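The Wire Drawer, Revisited

Readers of the last issue will recall that I promised a short item on connectors. Several of you wrote in to say it didn't need to be short. One of you wrote in to say it didn't need to exist. I've split the difference.

The subject is the wiring harness, that little bundle of colored wires with a plug on the end that stands between a perfectly good circuit board and a perfectly good evening. People who repair things will talk for hours about capacitors. They get sentimental about solder. Bring up the harness and they look at the floor, where in most workshops there are more cables.
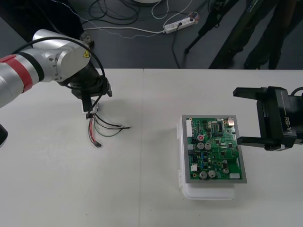
My first rule is to get the board up off the table. A metal frame on top of a plastic storage box does nicely, and costs whatever you paid for the box. Flat on the tabletop, a board picks up every clipping and stray strand you've shed since lunch, and the header ends up at a height suited to someone lying down.

The second rule is to hold the plug, not the wires. I learned this from Malachy Dunne, who ran the repair bench in Daltham when I was new there and charged us 2 dollars for every wire we pulled out of its crimp. I paid for most of a coffee machine. The money went into a jar, the jar went to Toledo with him when he moved, and I have never tasted the coffee.

Third, look at the header before you look at the plug. Find the key or the notch, if the maker was kind enough to provide one, and check for bent pins while a bent pin is still only a nuisance. Color is a poor guide on its own. Red and black usually mean what you hope. Green means whatever the person at the factory had a spool of.

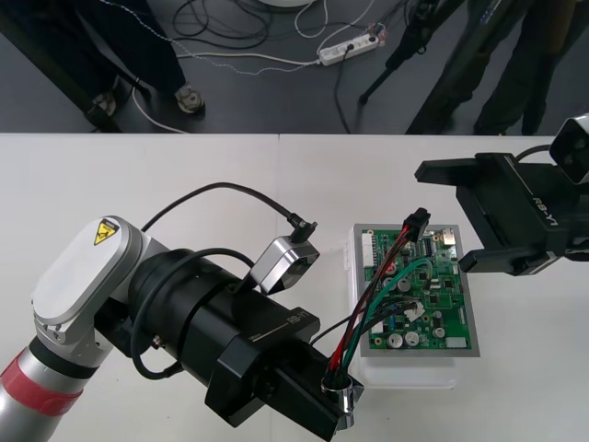 Then there is the matter of slack. Too little and the plug works its way out by July. Too much and you have a loop lying across the components, waiting for a lid to pinch it. I like enough to unplug the thing without swearing, and I route it along the side if the case allows. The old Porkach amplifiers did not allow. I once spent 77 minutes closing one — I have the time written inside the lid, with a remark.

Tags are worth the trouble. A scrap of white tape with a word on it will save whoever opens the case next, and in my experience that is you, remembering nothing.

The Otbridge parts swap is taking donations of spare harnesses again. Please tie them in bundles first. Last year's box came out as a single object.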